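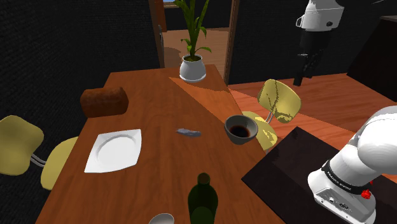 My twice-a-year domain account safety check

June 25, 2018

I own 14 names I'd cry over and a pile I wouldn't, and twice a year I go through all of them with the same list. It takes me an evening. Copy it if you like, my comments are under each line (they got long, sorry).

1. Registrar login
Two-factor on? OK
Recovery codes printed? OK
Old phone number removed? FIXED

I changed phones in the spring and the old number was still sitting there as a backup. Anybody who picked up that number could have asked for a reset code! Go look at yours before you do anything else on this list.

2. Contact email
Address still works? OK
Address on a domain I own? YES – needs changing

My registrar contact email was on one of the very names in the account. If that name lapses or gets pulled, the warnings go nowhere. Holger Isaksson warned me about this and I nodded and did nothing for a year. Moving it in July.

3. Transfer lock
Lock on for every name? 2 OFF, now on

Both were names I'd unlocked for a sale to Shona Forsyth that we ended up doing as an account push anyway. I never put the locks back. Sort your list by lock status if your registrar lets you, it's much quicker than clicking into each one.

4. Renewals and payment
Auto-renew on for keepers? OK
Card on file valid? EXPIRES SOON
Backup payment set? NO

I keep a balance of 20 dollars in the account so at least one or two names can renew if the card fails. Not enough, I know. The keepers are now paid ahead, and the ones I'm dropping have auto-renew switched off so I don't pay for them by accident (again).

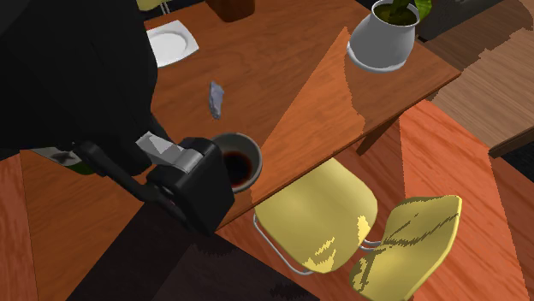 Black gripper and a round gray bowl at the near edge of the table.

5. DNS
Nameservers match my sheet? 1 WRONG
Leftover records cleaned out? PARTLY

The wrong one was grurside, which still pointed at a parking company I left ages ago. Harmless so far, but somebody else was deciding what my visitors saw. I also found subdomain records for a hosting plan I canceled. Delete those! If someone else can claim the old hosting spot, they can put up a page under your name.

6. Who else has access
Shared logins? NONE
Delegates still needed? REMOVED ONE

Euan Buchanan helped me list broltis and punen and had account access for that. We're still friends, he just doesn't need the keys. He laughed and said he'd forgotten he had them.

7. Paper trail
Purchase receipts saved? MOSTLY
Sale agreements saved? OK
Copy kept somewhere else? OK

Missing a receipt for one name I bought from a forum seller. I've written to him and asked for something with the date and price on it. If a name is ever stolen, the registrar will want proof it was yours, and "I remember buying it" won't get you far.

Still open
– move contact email
– new card, plus a backup
– finish the DNS cleanup
– chase that receipt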